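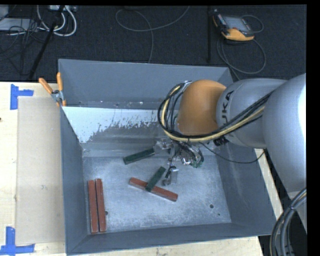

The KUKA over the bin, with the blocks in.

July, gone nine in the evening, feet up at last

Well, we had our first proper fault, and I'm still a bit cross about it, so I'm writing it down before I tidy it up in my head.

The morning was lovely. Bin picking, wooden blocks, the red-brown ones and the green ones, arm goes in, arm comes out, drop, repeat. Nandi had set the run for 600 picks and gone off to argue with Bundthorpe on the phone about an invoice, and I was sitting with my tea feeling rather pleased with life. Then at pick 46 the arm went down for a block and simply carried on going. There was a horrible flat sort of clunk, the bin jumped against its clamps, and the whole thing stopped dead with a collision fault. I spilt the tea. (Not on anything that mattered. On me.)

I did hit the stop, for the record, but it had already stopped itself by then, so no medals. Sheldon came running in from next door because he'd heard the clunk through the wall, and he wanted to jog the arm straight up out of the bin there and then. I said no, and I said it louder than I meant to. The finger was hanging just above the floor of the bin and I didn't want anyone moving it until we'd written down where it was and read the fault log. He went a bit quiet. I apologised at lunch and he was fine, he's a good lad, but I do need to find a voice somewhere between a mumble and a bark.

So, the log. The arm thought the block was 4 mm lower than it was. My first guess was the vision, because I always blame the vision. Green block lying across a red one, one end stuck up in the air, dust all over the bottom of the bin — it's exactly the kind of muddle that gives you a silly depth reading. Hendrik said the same and went off to pull the saved readings, very sure of himself, and came back forty minutes later looking glum. The readings were fine. Every one of them.

It was the finger! Marthinus had changed it yesterday afternoon after the old one got a nick in it, and the new one is longer. By 4 mm. The tool length in the controller was still the old one. So for 45 picks we'd been leaning on things just a little harder than we should, getting away with it on the blocks that were sitting up on other blocks, and then it went for one flat on the floor and there was nowhere left to go. I feel daft that I never noticed. I even watched a few of them and thought, ooh, nice firm grip.

Marthinus was mortified. But I'd walked past the new finger this morning and said it looked smart, and never asked if he'd put the number in, so I'm hardly one to talk. There's a line on the Drumby checklist for tool changes and we'd left it off ours when we copied it over. Nandi has put it back in, in capitals.

Damage: one bent bracket on the gripper, and a fresh mark on the bin floor that I can live with. The little circuit board seems all right, though I want Charmaine to look it over properly before I trust it. She's at Fourie until tomorrow lunchtime. The spare bracket is in the Onder box, if the Onder box is where I think it is.

We corrected the length and touched off against the bin floor at a crawl with the gripper empty, me with my hand on the stop the whole time and my heart going. Came out right. Then we packed it in, as I won't run it on a bent bracket however much Hendrik sighs at me.

Tomorrow: bracket, Charmaine, then 50 slow picks with somebody standing there watching, and no phone calls. I've also got to ring Bundthorpe back myself, because Nandi hung up on them when she heard the clunk. And buy milk.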